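Subject: Re: [club-racing] Sealed engines for the Ferell Cup next season
Date: 30/09/2019

> Hi all,
>
> Quick heads up on the rules meeting. The plan for next season is to move
> the whole Ferell Cup to sealed engines from Redent. Everybody gets the
> same motor, 98 horsepower on the dyno, with a numbered seal on the cam
> cover and the sump. If the seal is broken you go to the back of the grid,
> no discussion.
>
> Cost is $730 per car for the inspection and sealing. After that you should
> be spending next to nothing on engines. The series in the next region went
> this way and they say the racing is closer than it has ever been. I think
> this fixes the money problem for good and I'd like us to vote yes before
> the Pelupessy round so people can plan their winter.
>
> Comments welcome.

I'll comment, then, and sorry in advance for the length.

I have raced in three classes that went to sealed engines to fix the money problem, and in all three the money went somewhere else. In the first one it went into shocks. In the second it went into buying five sealed motors, running all of them on a private dyno and selling the four slow ones to the rest of us. The third folded before I could find out.

Sealed doesn't mean equal. Two motors built the same week by the same person on the same bench can be a couple of horsepower apart, and on the back straight at Pelupessy that's a car length by the braking board. So when I read "98 horsepower on the dyno" I want to know which dyno, at what temperature, and what the spread is. Is 98 the cap, the average, or the best one they ever built? If Redent has a sheet with every motor on it, post it. If they don't, we're voting on a brochure.

Then the $730. That covers inspection and sealing, fine. What does it cost when the motor fails inspection? Mine has 63 races on it and I would bet money the head gets rejected. Is the rebuild my choice of shop or theirs? If it has to be theirs, what's the rate, and who holds them to it in year two? I don't see any of this in the proposal. I'm not accusing anybody of anything, but a single supplier with no price agreement is how you get a cheap first season and an expensive third one.

As for "closer than it has ever been" — closer by what measure? I went through the results that series has on its website. They had bigger grids before the change. Of course the gap from first to last got smaller, the slow guys stayed home. The gap between first and second, which is what I'd look at, was all over the place both years. Maybe I missed something. If somebody has the full lap charts I'm happy to be shown I'm wrong.

We had 9 cars at the last round. Lose two of those to a rule change and we're sharing a grid with the vintage sedans, and I have done that, and I don't want to do it again. 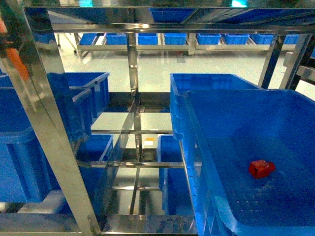 Going back to the seals themselves, who checks them? Right now tech at the Ferell Cup is one person with a flashlight, and half the time the cars are already on trailers. The wheel weight rule has been in the book for years and I have never seen a wheel weighed. A wire seal with a number on it is only as good as the list it gets compared to. If we can't police the rules we have, I don't see how a new one gets policed.

What I'd support, if anyone wants a counter-proposal:

Keep the engines open for one more year. Put a claim rule in the book, any finisher can buy the winner's motor at a fixed price, cash, in the paddock. It's crude but it costs nothing to run and it scares people off spending big.

Put the top two on the same chassis dyno after every round and publish the numbers to this list. Ekance has a mobile one they bring to the September round anyway and I'm told they'd talk about a day rate. I haven't seen a quote, so treat that as hearsay until I do.

Spec the tire. That's where my budget went this year, and I suspect I'm not alone. I burned through more sets than I want my wife to read about on a public archive. A harder tire would do more for the back half of the grid than any seal — and you can check it by reading the sidewall.

I'm voting no as written. Send me the dyno sheets and a rebuild price in writing and I'll look at it again. I'd also ask that the vote wait until after Pelupessy, not before, as a few of the people it affects most don't read this list and we'll only catch them in the paddock.

Also, does anyone have a left front hub they'd part with? Mine is making the noise again.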